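Fruit on the kitchen table: how we keep it, sort it and use it before it goes bad

By Kerstin Vik

In our home we eat a lot of fruit, and for many years we also threw away a lot of fruit. I grew up in a place where apples came from the cellar and the rest came from a can, so I had to learn most of this as an adult. What I write here are the habits that stayed. They work in a normal apartment kitchen with one table, one refrigerator and not much shelf space.

Empty the bag completely

When you come home from the store, do not put the bag on the floor and take one fruit at a time. Empty it on the table. All of it, also the small things at the bottom. I do this with the old fruit too, what was left in the bowl from before, so that old and new are lying together and I can compare them.

A tablecloth is good for this work. Round fruit rolls less on cloth than on a bare table, and you hear less of the noise when something falls over. Ours is a cotton one from Vika and I wash it often, because there is always some juice.

Touch every fruit once

Take each one in the hand and turn it. You are looking for soft places, broken skin and small wet spots around the stem. Do not press with the thumb, this makes the bruise you were afraid of. Use the flat part of the fingers.

I make places on the table while I do it. What is good for many days goes far from me. What must be eaten soon stays close. What has a bad spot goes directly to the cutting board, and I cut the spot away the same evening if it is small. If there is mold on a soft fruit, I throw the whole fruit away.

Oranges

Choose the ones that feel heavy for their size. A light orange is often dry inside, also when the skin looks beautiful. Large and small ones can be kept together, but I use the small ones for eating in the hand and the large ones for juice.

In the bowl they are fine for a week in our kitchen. After this I move them to the refrigerator drawer, without a plastic bag. In plastic they get wet and then the green powder comes, and it goes fast from one to the next. Before juicing, take them out one hour earlier and roll them on the table under the palm. You get more juice from a warm orange than from a cold one.

Bananas and apples

Apples give off a gas that makes other fruit ripen, and bananas give off this gas also. If your bananas are green and you want them for tomorrow's breakfast, put them beside the apples, or close both in a paper bag. If the bananas have brown specks already, they should go somewhere else, as far away as the kitchen allows.

Keep the bananas together on the stem until you eat them. Some people wrap the stem in film. I tried it and I saw maybe one day of difference, so I stopped. Lay them with the curve upward or hang them on a hook, then they do not get the flat brown place underneath. 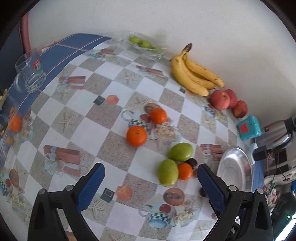 Apples that stay and apples that go

A firm apple can live in the refrigerator for many weeks. On the table it becomes mealy much sooner, and red ones are hard to judge because the color hides the bruise. So we keep only a few outside, for the day, and the rest in the drawer with a slightly damp kitchen towel over them. Check under the towel when you take one. One rotten apple in a drawer is a real problem, the old saying is correct.

Apples that have become soft but are not bad I cut in pieces and cook with a little water and cinnamon. 700 grams of apple pieces make a good pot of sauce for us, and it freezes well in small boxes.

Washing

I wash fruit just before eating and not when it comes home. Water that stays around the stem makes it spoil earlier. The only exception is when the fruit is really dirty, with soil on it. Then I wash it, dry it with a towel and let it lie in the air for one hour before it goes in the bowl.

For waxed oranges, if you want to use the peel in a cake, take warm water and a brush. No dish soap, please. The skin takes the taste.

The bowl

Do not use a deep bowl. We had one for years, a present, very pretty, and the fruit on the bottom was always forgotten. Now we use a wide flat dish from Seyoum where everything lies in one layer. It takes more room but I can see all of it when I walk past.

Place it away from the window and away from the stove. Also not on top of the refrigerator, it is warmer there than people think. And keep cables and chargers on another part of the table. I say this as a person who has cleaned orange juice out of a charger with a toothpick.

A plan for the ripe ones

When I have sorted, I write on a small paper what must be used first, and the paper goes on the refrigerator door. Otherwise the family takes the nicest fruit and leaves the old. Some things we make:

Banana bread, when the skin has more brown than yellow. Four bananas for one large bread. Mash them with a fork and do not worry about small lumps.

Frozen banana for shakes. Peel first, cut in slices, freeze flat on a plate and put them in a box after. If you freeze them in the skin, you will be very sorry later.

Orange peel for tea. Scrape out the white part, cut the peel in thin strips and leave it on a rack for 24 hours or longer, until it breaks when you bend it. My mother-in-law puts it in the thermos with black tea and it tastes very good – but take it out after ten minutes or it becomes bitter.

Fruit salad. Cut the apples last and mix them directly with orange juice so they do not turn brown.

After the sorting

Shake the tablecloth outside or over the sink. Wipe the flat dish with a cloth and a little vinegar in water before you put the fruit back, especially if there was mold on something. Dry it well. In summer this also helps against the small flies. If they have come already, put a glass with vinegar and one drop of dish soap next to the bowl overnight, and empty the compost bucket every evening until they are gone.

The complete work takes me a quarter of an hour, with coffee. I do it every time we have shopped, and once more in the middle if the weather is hot.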